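Sport Performance Analysis – Unit 6 Notes
Goaltending Statistics and the Problem of Shot Quality

Last updated: Feb 26, 2021

6.1 Save percentage

Save percentage is saves divided by shots on goal. Missed shots and blocked shots are left out, and so are shots that hit the post without going in. An empty-net goal isn't charged to the goaltender.

The figure is easy to compute and easy to misread. It treats a long wrist shot with a clear sight line and a rebound from the edge of the crease as the same event. A goaltender behind a team that gives up many close chances will post a lower number than an equal goaltender behind a team that keeps play to the outside.

Worked case. The Ulbridge goaltender faced 432 shots in the first part of the season and allowed 40 goals. Saves are 392, and the save percentage is 392 / 432 = .907. Keep three decimal places. Hockey convention drops the leading zero.

6.2 Sample size

Treat each shot as a trial with two outcomes, save or goal. This is a simplification, as shots differ in difficulty and rebounds are not independent of the shot before them, but it gives a usable first estimate of the error.

Standard error = square root of (p × (1 – p) / n)

With p = .907 and n = 432, the standard error is .014. An interval of two standard errors each way runs from .879 to .935. That range takes in both a poor season and an excellent one. The same rate over 700 shots gives a standard error of .011, and the interval is still wide. Rankings made before midseason should be read with this in mind.

6.3 Expected goals

An expected goals model gives each shot a probability of scoring. The inputs used in this unit are distance, angle, shot type, game state (even strength, power play, shorthanded) and whether the shot was a rebound. Distance is measured from the shot location to the center of the goal line. Angle is measured from the line running straight out from the middle of the net.

Add the probabilities over all shots faced to get expected goals against. Goals saved above expected is expected goals against minus actual goals against. A positive value means the goaltender allowed fewer goals than the model predicted.

The course model was fitted to the Stuslow league files. Don't apply the coefficients to another league without refitting.

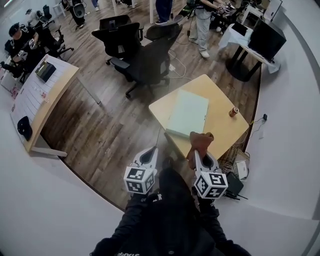

Shot location is the input most open to error. Two scorers watching the same game will often place a shot several feet apart, and near the net a few feet changes the probability a good deal. Some newer tracking systems work from video alone, while others put a printed marker on the object of interest. The white cubes on the two hand-held grippers carry black-and-white patterns of this second kind. A marker of known size lets software work out position and orientation from a camera view, provided the camera is calibrated and the pattern is in sight. In hockey the limits are clear enough: a puck spins, gets covered by bodies and sticks, and moves too fast for most cameras to hold a sharp pattern. Markers are better suited to stick and glove studies in a practice setting.

6.4 Recording procedure for the Wulemcombe game files

Mark the location where the puck leaves the stick. For a deflection, enter the original shot and the deflection point in separate columns. Code a shot as a rebound if it comes within 2 seconds of the previous shot on goal with no whistle between them. Leave screen status blank if the view is blocked – do not guess.

Score the first period, wait at least a day, then score it again without looking at the first sheet. Report the mean distance between paired locations along with your results.

6.5 Problems

1. Recompute the 6.2 interval for a goaltender with 700 shots and a save percentage of .920.

2. Using the Adeyemi rink file, find goals saved above expected for each goaltender, with and without rebounds. Explain any change in order.

3. Move every shot location in the file two feet closer to the net and run the model again. State which shot types change most.

Problems 2 and 3 need the spreadsheet from Unit 5. Submit the sheet with formulas intact.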